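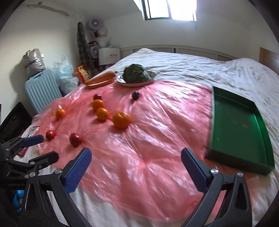
*Fruit and a carrot on a pink plastic sheet, a green tray at its edge, with the hand-held gripper in front.*

# About Dudard

Dudard is a small research company. We study how a robot can learn to pick up and put down ordinary things in ordinary rooms, and we publish what we find. We are five people. Two of us build hardware, two of us train models, and one of us does both and also answers the mail.

The company grew out of a question that Jussara Portela and Haris Bangash could not leave alone when they worked together in a university laboratory. Their robot could sort objects on the laboratory table very well. When they put a folded towel under the same objects, it became much worse. The objects had not changed, the light had not changed, and the arm was the same arm. Only the support under the objects was soft and had folds. They wrote a short workshop paper about it, and some people answered kindly that the problem would go away with more data. We started Dudard to find out which data.

## What we work on

Our subject is grasping on surfaces that are not flat and not hard: beds, sofas, cushions, blankets, plastic sheets, piles of clothes. In a home, a large part of the things a person wants moved is lying on something like this.

Three difficulties come back again and again in our work. A round object rolls when the surface moves, and the surface moves when the finger touches it. The depth of the surface is hard to estimate, especially if it is shiny, and a model which has learned "the table is at this height" will push its fingers into the mattress. And folds have edges, so the model sometimes takes a fold for an object and tries to pick up the fold. We have a long folder of videos of this last mistake, and Benedita Bastos shows them to every visitor.

## Our method, which we call Batista

We collect demonstrations with hand-held grippers. A person holds the gripper, does the task with it, and a camera on the tool records what the tool sees. There is no robot in the room at this stage. Afterwards we recover the path of the tool and the opening of the fingers, and we train a policy which later runs on an arm with the same fingers and the same camera position.

Other groups also work in this way and we have learned much from them. What is our own in Batista is mainly two things.

**Contact before closing.** In our recordings the person is asked to touch the surface near the object, lightly, with one finger pad, before closing on it. It costs a moment. In return the recording contains the small movement of the sheet or cloth under the finger, and the model can learn from it how soft the support is. In our first version we asked for the touch at every grasp. Now we ask for it only at the first grasp after the surface was changed, and the results stayed the same.

**Changing the surface separately from the objects.** We keep a set of objects and change what is under them, then keep what is under them and change the objects. It sounds like a simple thing to do. In our early recordings we changed everything at once, because it seemed more natural, and later we could not say what the model had learned from. We had to throw away a full month of work, and Haris still has the hard disk with the label "November" on his shelf.

We use a lot of fruit and vegetables. Oranges roll, a plum is small and dark, a carrot is long and must be taken at the correct place or it turns between the fingers. Leafy vegetables are the hardest for us, the leaves bend before the gripper has any real hold. They also let us work with shapes that are a little different each time we buy them, while a plastic toy orange is always the same toy orange.

## The fingers

The present finger pads have fine ridges and are blue. They are version 16. Sølve Fjeld makes them and keeps all the older ones in a drawer, and he does not like it when somebody calls them "the rubber parts." The ridges matter more on wrinkled plastic than on cloth. With smooth pads, the object and the sheet were often lifted together, and the other objects rolled to one side.

We have tried softer pads with foam inside. They were better for fruit and worse for trays and plates, where you need to hold a thin edge. For the moment we stay with the ridges. If you work on this and have found a pad which is good for both, please write to Sølve, he will be happy and a bit jealous.

## One result, with its bad part

In our most recent study we tested the policy on 260 grasps, all of them on soft or folded surfaces which were not in the training data. It completed 164. A grasp was counted as complete if the object was lifted, carried, and put down in the container without anything else being pulled along.

That is 63 percent, and we prefer to print the two numbers together with the percentage. The number is lower than what you see in many videos, also in some of our own older videos, where we showed the good attempts. We do not do this anymore. When we publish a video now, it is a complete test run from the first grasp to the last.

The failures were not spread evenly. Round fruit on cloth went well. Most of the lost grasps were of two kinds: dark objects lying in the shadow of a fold, and any object close to the border between two surfaces, for example where a plastic sheet ends and the bed sheet begins. We had expected the first kind. The second was a surprise for us, and it is the subject of the work we are doing at the moment. Jussara thinks the reason is that the policy makes one guess about softness for the whole image. Haris thinks it is a fault in how we recover the tool path when the camera sees a strong reflection. Both explanations can be tested and both tests are being prepared.

We also compared with a policy trained on the same number of demonstrations without the touch before closing. It did worse on soft surfaces and equally well on hard ones. The details are in the technical report, including the test runs that we repeated after a loose screw in the wrist was found.

## Where we record

Most recording is done in rooms where people live. We ask for the room to be left as it is, with the bags, the fans, the suitcases, whatever is there. Window light is welcome too, even when it is strong and makes the plastic shine. A policy which has only seen clean walls will be confused by the first bedroom it meets, and we know this from our own experience with Wiker.

Wiker is our test arm. It stands in our workshop beside an old double bed that Benedito Coutinho bought second-hand and carried up the stairs with his brother. The mattress is too soft for sleeping and very good for research.

## Who we are

**Jussara Portela** leads the research. She plans the studies and writes most of the reports, and she is the person to contact if you want to compare results or if you believe that we made a mistake.

**Haris Bangash** trains the policies and looks after the software that turns a recording into a tool path. He came to robotics from map-making, and he is patient with coordinate systems.

**Sølve Fjeld** designs and builds the grippers. Every screw at the pivots is tightened by him before a gripper goes out of the door.

**Benedito Coutinho** is responsible for Wiker and for all tests on the arm. He also writes down the failures by hand, in a notebook, before they go into the table.

**Benedita Bastos** organizes the recording work and teaches new people how to use the gripper. The training takes one afternoon. Her first advice is always to move more slowly than you think is needed. She also answers the mail.

## Working with us

We share our recordings with university groups at no cost, after a short agreement about privacy in the homes where we record. Companies can ask for a joint study. Our partner Arness makes the joints for our grippers, and we do not sell the grippers ourselves, although we are asked for it often. The drawings are open and Sølve can tell you which parts are difficult to print.

We have place for one student at a time, for a project of at least one semester. You should like to build things, and you should be able to read your own data for hours without getting bored. Experience with robots is useful and not required. Please write in English or Portuguese, and tell us about one experiment of yours that did not work and what you did next.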